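# Setting Up the Simulated Wrist View for the Rendham Challenge

Student teams entering the Rendham Challenge are required to submit a working simulation before they are given time on the physical arm at Wultomden. These instructions cover the preparation of the wrist view, the part of the submission most often returned for correction. They apply to teams from Nindmont College and from all partner schools.

## Before you begin

Each team should have the following in place:

- the starter project, unpacked into a folder whose name contains no spaces
- the team number, as issued at registration in March
- a notebook or shared log in which every change is recorded

Teams sharing a computer must each work from their own copy of the starter project.

## Step 1: Load the bench

Open the project and select the bench file. Only the bench and the arm should load at this stage. If blocks appear, the practice file has been opened by mistake. Close it without saving.

## Step 2: Attach the wrist view

Attach the view to the last link of the arm and not to the base. Move the arm a short distance using the manual controls. The bench should shift in the view while the fingers keep their place. If the fingers drift as well, detach the view and repeat the step.

## Step 3: Apply the bench texture

Choose the speckled grey texture supplied with the project. Plain white should be avoided, as it makes small movements of the arm hard to judge. The texture must cover the whole bench, with no seam between tiles. Teams may alter its scale, provided that the value is written in the log.

## Step 4: Open the gripper and check the view

Send the open command and wait for the arm to come to rest. Lower the wrist until the bench fills the view, then save a still under the team number. Teams should confirm that:

1. a finger shows at each side, at much the same height;
2. the space between the fingers is clear;
3. no other part of the arm is in view.

The two fingers need not show equally. A larger area of one finger is accepted, so long as both can be seen.

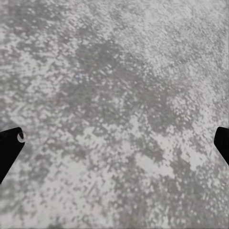 Carola Voß writes that her team passed this check at the first attempt and then failed the next one, having left the open command inside the main loop. The gripper opened again at every step and never closed on the block. She advises sending the command once, before the loop starts, and asks that the point be added to the starter notes.

The correction has been accepted and will appear in the next issue of the MacLeod Handbook, which all teams use.

## Step 5: Run the trial

Add one block and run the supplied trial for 2,000 steps. Do not touch the manual controls while it is running. A team may make up to five attempts and should submit the log from the best of them, together with the still from Step 4.

## Submitting

Place the project, the still and the log in a single folder and upload it to the team area. Folders without a log will be returned unmarked. Questions about the upload should be brought to Room 172 before 6 p.m., with the team number to hand.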